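8 May 2020

Up at six to feed the starter, then back to bed for a while. The jar had gone over the rim in the night and down the side of the shelf, so the first job of the morning was scraping dried dough off the wood with a butter knife. I should move it to the bigger jar. I wrote that down in March too.

Today was the second try at the Vilov loaf. Vilov is the village Cornel Iordache's grandmother came from, and the bread is what she made there for feast days, a dark round rye with caraway and a little plum butter worked into the dough. Cornel sent me the recipe in three separate emails because he kept remembering things. The third one only said "the water must be from the potatoes." I had already baked it once by then with water from the tap, and it came out like a doorstop.

So I boiled potatoes last night and kept the water. It was cloudy and smelled of not very much. This morning I measured out 481 grams of it. Cornel's figure was in cups, but his cups are his grandmother's cups, and I worked it back from the weight he gave for a finished loaf. The flour is the Tremblay dark rye, the last bag but one. The store has had no rye at all for weeks and the shelf where it used to be is full of cake mix.

Mixed at eight. Rye dough does not knead, it just sits there like wet cement and sticks to everything you own. I used the wooden spoon until my wrist got tired and then my hand. Put in the plum butter, which made it darker, and the caraway, which I toasted first. The recipe says nothing about toasting. I think it's better.

It went into the basket at ten and I set it on top of the fridge, where it is warmest. Then I had the rest of the morning free. Paid the gas bill. Washed the windows on the street side. The lilac next door is out and I could smell it with the window open, which I don't remember from last year. I must have had the windows shut.

Jaxon Marchand called at lunch. He is stuck in his apartment with the new job, which he has now been doing for 6 weeks without meeting anybody he works with. He has started baking too, but only banana bread, and he wanted to know why his sinks in the middle. I asked how often he opens the oven. He said often. We talked about that for a while and then about his mother, who is doing fine and has taken up jigsaw puzzles. He wants half of the loaf if it works. I said I would leave it on his step.

The dough took longer than last time. Cornel says up to 2 hours, but my kitchen was cool and it was closer to four before it had cracked on top the way he described. I heated the Nuvden pot in the oven while I waited. It is the heavy one with the chipped lid that I bought secondhand when I moved here, and I have never found a better one for bread. Turned the dough out onto paper and lowered it in. Burned one knuckle on the rim. Not badly.

Forty minutes with the lid on and then twenty with it off. It smelled right from the half hour on, sour and a bit sweet. When it came out it was nearly black on top and the cracks had opened into a kind of map. I knocked on the bottom and it sounded hollow. The first one sounded like knocking on a tree.

Now it has to stand wrapped in a towel until tomorrow. All rye bread does, but I find it hard. Last time I cut it warm and the knife came out coated in paste. I have put it in the bedroom so I am not walking past it all evening.

Supper was the boiled potatoes, fried, with an egg and some of the cabbage. Read 154 pages of the Vulska book, most of them on the couch after the dishes, and it has finally started to go somewhere. The brother has come back from the north and the farm has to be divided. I don't trust the lawyer.

Wrote to Cornel to tell him about the cracks. He will want a picture of the inside, so that will have to wait too. I also asked him which end of the oven his grandmother used, and whether she put anything under the loaf. The answer came back before I had closed the computer: cabbage leaves. That would have been a fourth email.

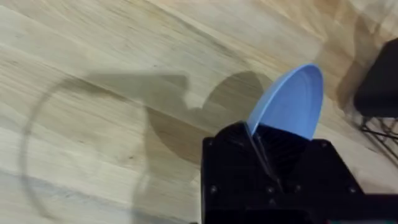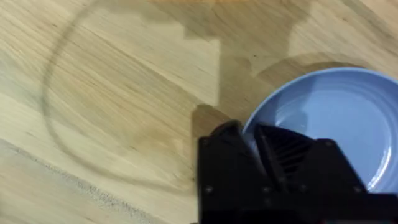
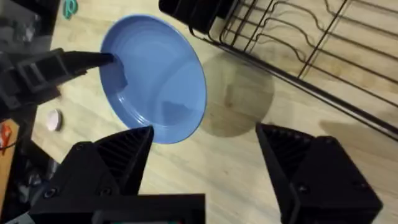
Blue plate, pale wood.

Why does rye bread have to rest a day before it is cut?

The crumb is still setting after the loaf comes out of the oven. The moisture in the middle needs time to even out toward the crust, and until it does, the inside is gummy and sticks to the knife. Wrap it in a clean towel once it has cooled and leave it until the next day.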